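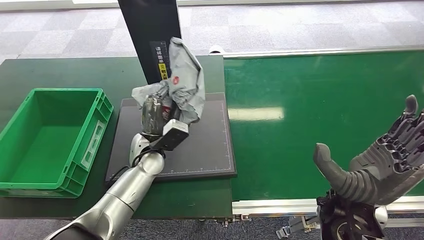
The packing station at the Troda hall, with the bagged item in the gripper and the green crate to the left of the mat.

Open Day at Troda: Frequently Asked Questions

When are you open to visitors?
The open day is on a Monday in October. Doors open at 9:30 in the morning and the last group goes in at 4:00.

Do I need to book?
Yes, for the guided rounds. Book through the form on the visits page or at the front desk. The talk in the upstairs room is open to anyone who has signed in.

How many places are there?
There are 104 places for the day, split across the guided rounds. If your round is full, ask to go on the waiting list. We fill canceled places in the order people signed up.

How long does a round take?
Plan on 59 minutes. The first part is a short safety talk, then you go to the conveyor station, then the small parts bench. You can leave early, but please tell your guide.

What will I see at the conveyor station?
A robot arm with a gripper works at the green table next to the conveyor. The items are everyday goods, some of them in thin plastic bags. Manuela Messina runs the station in the morning and Welington Damasceno takes over after lunch.

Why use bagged items?
Our customers ship a lot of them. A loose bag changes shape each time it is picked up, and it can cover the thing you are trying to grip. A box is much easier. Welington will go into this if you ask him.

Does the arm ever drop things?
Yes. If it happens during your round, the operator will pause the station and pick the item up. Please leave it where it is, even if it rolls toward you.

What is the mat with the tick marks for?
It gives the operators a fixed work area on the table. They use the marks to put an item back in the same spot between tries.

Can I try it myself?
Not at the conveyor station. At the small parts bench you can move a training arm by hand with Iñaki Esteban. Each person gets one turn, and you must be at least 12.

Can I bring children?
Yes. Children under 12 are welcome on the rounds if they stay with an adult. Strollers have to be left at the coat rack.

Can I take photos?
Photos are fine at both stations. Turn off your flash. Please don't film the screens in the control room.

What should I wear?
Closed shoes. Tie back long hair and tuck in scarves and lanyards. We have lockers for bags.

Is the building accessible?
The hall is all on one level. The upstairs room can be reached by elevator from the lobby. If you need a seat during the round, tell us when you book.

Where do I park?
Use the Vallejo Street lot. The gate closes at 6:00. The staff lot behind the hall is not open to visitors.

Who do I ask about school groups?
Amparo Olmedo handles group visits. Write to her through the contact form and give the age of the students and the size of the group.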